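Rangement des albums illustrés

Par Efua Kwofie – avril
Temps de lecture : 2 minutes

Le rangement des albums illustrés désigne l'ensemble des opérations par lesquelles des livres de formats inégaux sont triés, redressés et placés dans un support. Il se distingue du classement de bibliothèque courant par la faible épaisseur des volumes, dont le dos se lit mal.

Tri préalable

Les ouvrages sont d'abord posés à plat sur une surface dégagée. L'empilement temporaire est admis, le plus grand format au-dessous. La quatrième de couverture porte en général le code-barres et parfois un code QR, utiles à l'inventaire. Le fonds Giswood, qui compte 497 albums, est trié selon ce principe.
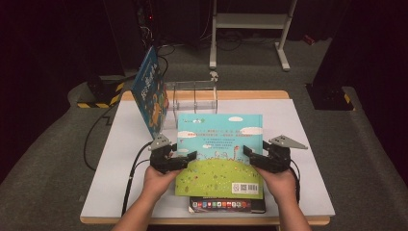
Mise à la verticale

Un album mince ne tient pas seul. Il est appuyé contre un volume cartonné, dont la couverture rigide sert de butée, puis glissé vers le support. Les bacs en acrylique transparent sont fréquents : ils laissent voir les couvertures et leurs cloisons limitent l'affaissement.

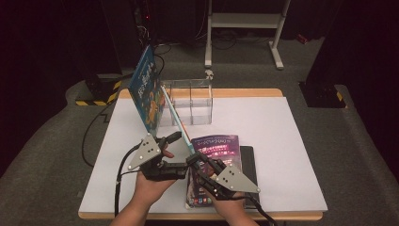
L'inclinaison doit rester faible. Au-delà, le poids du bloc de pages se reporte sur la charnière et la couverture se voile. Les publications souples – magazines, cahiers, albums brochés – sont les plus exposées et se rangent de préférence entre deux volumes rigides. Lorsqu'un livre broché est saisi par un coin inférieur, les pages tendent à s'ouvrir en éventail du côté de la tranche de tête.
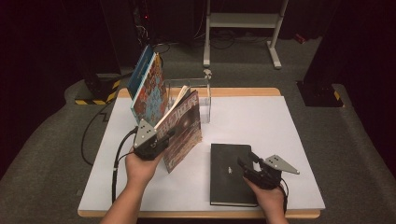 Ordre et repérage

Trois ordres sont en usage : par format, par collection et par couleur de dos. Krešimir Hodžić recommande le premier pour les fonds de moins de 253 volumes. Les bacs Curberg, profonds de 120 mm, imposent en pratique un classement par format.

Le sens de lecture du dos varie selon les pays. Dans l'édition en langue chinoise, le titre y est fréquemment composé à la verticale, caractère sous caractère, et se lit sans incliner la tête.

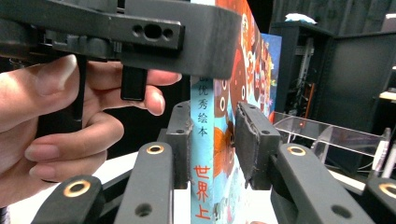

Dos d'un album illustré, titre en caractères chinois rouges.

Le nom de la collection peut figurer au-dessus du titre, dans un corps plus petit. Il sert alors de clé de tri secondaire.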